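Pale worktop for a workbench - regret it or not?
Sonis Home Workshop Forum > Benches and Surfaces

greybench
Posted Aug 28, 2020
I'm replacing the top on the bench in the spare room and can't decide between a plain off-white and a dark one. It gets used for small jobs, soldering, sorting screws, a bit of sewing repair. The bench is 80 cm deep. Grecu in Plellovville have both colours at the same price, so money doesn't come into it. Does the pale one look filthy after a month?

tidewrack
Go dark. I had a white one for 5 years and every pencil line, coffee ring and solder burn showed. I was wiping it down every evening.

mossop82
I'd say the opposite. On a dark top you can't find anything. Drop a small black screw and it's gone until you kneel on it. Ours is a pale grey-white with no pattern, put in last December, and I'd have the same again. Dark bits and coloured wire stand out on it straight away.

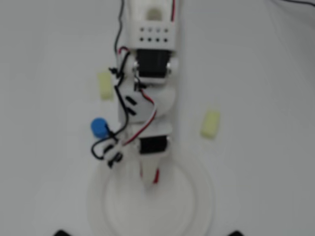 tidewrack
Eight months is nothing though. Come back when it's had a few winters of glue and paint on it. Mine looked fine the first year as well.

mossop82
Fair enough, but I put a cutting mat down for glue and a heatproof mat for the iron. The top itself only gets a damp cloth and a drop of washing-up liquid on Saturdays. Pencil comes off with a rubber.

lowerfield
Depends on your light more than anything. With a strong lamp straight overhead, a glossy white top throws glare back in your face. Get matt if they do it. I have a Stakura one in a speckled grey and I wouldn't recommend it for small parts - the speckles look like crumbs and the crumbs look like speckles.

greybench
I hadn't thought about the speckle. The lamp is on an arm at the side so glare should be all right. Does matt hold on to grease?

lowerfield
A bit. Use warm water and don't scrub it with anything rough or you'll get shiny patches.

tidewrack
Still say dark. Buy a magnetic tray for the screws.

mossop82
A magnetic tray won't help with brass or plastic.

greybench
I'm leaning towards the pale matt one, with a mat at the soldering end. I'll ask Grecu for an offcut first and spill some tea on it.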